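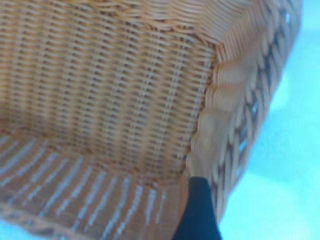 Baran told us at the Vistberg workshop that we were asking the wrong question: shoppers do not pay for handwork, she said, they pay for the word on the tag, and a survey that prints the word in its first line has already answered itself. We think she is mostly right, and the rest of this section is an attempt to find out how far the objection reaches.

Figure 2. Interior wall of a woven wicker basket, close view.

4.2 Does the label do the work?

The claim that buyers can tell careful weaving from hurried weaving by looking is repeated in nearly every trade guide we read. Evidence for it is thin. Munteanu's market interviews are the source most often cited, yet her respondents were stallholders, who have an obvious interest in believing that their customers notice. Hirano and Quiambao did ask customers, but only after a demonstration by the weaver, and they report no comparison group.

We collected 203 usable responses at the Pultholm and Kamata markets. Each person handled 2 baskets of similar size and stated a price for each. Half of the visitors saw tags reading "handwoven"; the other half saw tags with a stock number. With the word present, stated prices rose for both baskets, including the one our weavers had graded as poor. Without it, the gap between the better and the poorer basket was small, and at Kamata it ran in the wrong direction.

It would be easy to make too much of this. Stated prices cost the speaker nothing, and we have no sales figures to set beside them. The grading is also weaker than we would like. Our 8 graders agreed well on rims and handles and badly on side walls, where evenness of the weavers was supposed to be the main criterion. If people who weave for a living cannot agree on what an even wall is, it seems unfair to fault a shopper for missing it.

Sakamoto has suggested that regular customers would do better than passing visitors. Perhaps so. Only a few of our respondents called themselves regulars, and we do not trust a subgroup of that size to settle anything. The Pidum cooperative has offered its order book for a follow-up, which would at least replace stated prices with paid ones. Until that is done, we treat the usual claim about the trained eye of the buyer as unproven, and we leave it out of the model in Section 5.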